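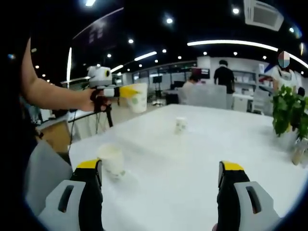 *By Chae-won Lim | 2023-10-15*

I have an opinion about paper cups, and I've been boring people with it since June, so now it's your turn.

If you want to know whether a gripper is any good, hand it a paper cup. Skip the steel block and the foam cube (and please, skip the tennis ball, which every gripper on earth can hold). A paper cup is light, it's slippery in a dry sort of way, it's round, it tapers, and it tells on you right away when you squeeze too hard. You get a dent. Everybody at the table sees the dent!

I do most of my testing with hand-held grippers, the kind with a wide lens on top, so a person does the moving and the arm stays out of it until later. Some folks at Lemanberg think this is cheating. Their view is that a gripper should be judged bolted to the arm it'll live on, with the controller it'll ship with, and anything else is a toy demo. I get it. But when an arm drops a cup, I spend the afternoon wondering whose fault it was. The path? The timing? The fingers? When I drop one with the thing in my own hand, I usually know.

And you learn so much through your wrist. The first pair of fingers I tried from Rautiainen looked terrific on the bench and had a grip rating I could have hung a bicycle from. Then I went for a cup and felt the tips slide up the taper, just a little, every single time. No spreadsheet was going to give me that. We swapped to a softer tip and I stopped swearing.

Yaroslav Dovhaniuk, who runs arms for a living over in Gallomville, disagrees with me on softness. He says soft tips make everybody lazy: you stop lining up properly and the rubber forgives you, and then six months on the rubber is worn and you've got a whole crew with bad habits. We went back and forth on it for most of a lunch. I think he's right about the habits and wrong about the fix. Tips are cheap. Change them more often.

Where I'll give ground is cameras. I used to want the widest view I could get, ceiling lights and all, and I still like having both fingers and most of the table in the same picture. But wide lenses bend everything out toward the rim, and a cup off to the side is a different shape from a cup in the middle. The Fitside people prefer a narrower lens and a second camera off to one side. I borrowed their setup for 24 sessions and came back grumbling, mostly about cables, though their pictures of the rim of the cup were nicer than mine. Fine. They were a lot nicer.

What I won't budge on is the table. Use a real one, with a cloth on it and a plant leaning in and people going about their day in back. A gripper that only works in front of a gray curtain is a gripper that works on curtains. I'd take 618 messy grabs over 909 clean ones, and I've told my boss so, twice.

Anyway, buy some cups. Get the thin ones.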